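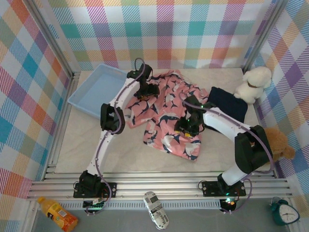
I've been reading folding guides all month and I'm about ready to call the whole genre a scam. Every one of them starts with a shirt already lying flat, sleeves out, collar straight, as if laundry arrives that way. Mine arrives like the pink one with the navy and white print: a heap in the middle of the floor. The part between heap and flat is the part I need help with, and it gets one sentence. "Smooth out the garment." Thanks.

---

Note the dark navy cloth at the back, to the right of the pink thing. Folded. Solid dark things always look folded. You could wad one up and it would pass from across a room. Put a busy print on the same piece and every crease shows up as a broken shape. I have never seen a guide mention this.

---

The one I paid for is the Petrenko method. 9 dollars, PDF, lots of white space. The claim is that any top can be folded in five moves. I counted. Move one is "prepare the garment," and preparing the garment is four moves of its own if it came out of the dryer inside out. So it's a five-move fold in the way a five-minute dinner is a five-minute dinner.

---

Then there's the free Misum chart people keep reposting. It wants you to sort by fabric weight before you fold. I tried it for two weeks. I ended up with more piles than I have shelves, and the piles sat on the bed until I wanted to sleep, and then they were one pile again.

---

Trays, though. I'm suspicious of trays and bins in general because stores love to sell them to people who think they have a storage problem. But a plain plastic one like the light blue one in the corner is fine. It's empty, it has low expectations. Fold something, put it in. I don't need it to have a lid or a label holder.

---

What I object to is the Sukach set. Matching bins, a little card for each one, and a page telling you it will save you 200 hours. Over what? A year? A lifetime? They don't say. I wrote and asked. The reply thanked me for my interest in an organized home.

---

Several people have told me to fold on a soft surface, a bed or a couch. I don't buy it. Soft surfaces sag under your hands and the shirt slides into the dip. Give me something flat and pale so I can see the edges. A table if you have one, a clean patch of floor if you don't.

---

Also the toys. Every guide says clear the area first. A lamb and a teddy bear against the wall are not stopping anyone from folding a shirt. If I had to put away every stuffed animal before starting, I would never start. Push them to the side and get on with it.

---

OK, what works for me, since somebody will ask:

Grab it by the shoulders and shake it once. Lay it face down. Sleeves in, sides in, bottom up to the collar. If the collar is hard to find, look for the tag.

Takes a few seconds. You may keep your 9 dollars.

---

Someone replied that the Ratach folding board fixes the heap problem. I borrowed one. It's a nice board. It has hinges. You still have to lay the shirt flat on it first!! Which is the entire complaint, see the first post.

---

And no, I don't believe the woman in the ad who folds 500 shirts without stopping. Look at her stack. Same size, same color, fresh from a box. Give her one load of kids' pajamas and a fitted sheet and then film it.

---

Fitted sheets I'm not discussing. I roll mine into a ball and close the closet door. If a guide comes out that admits that's an option, I might pay for it.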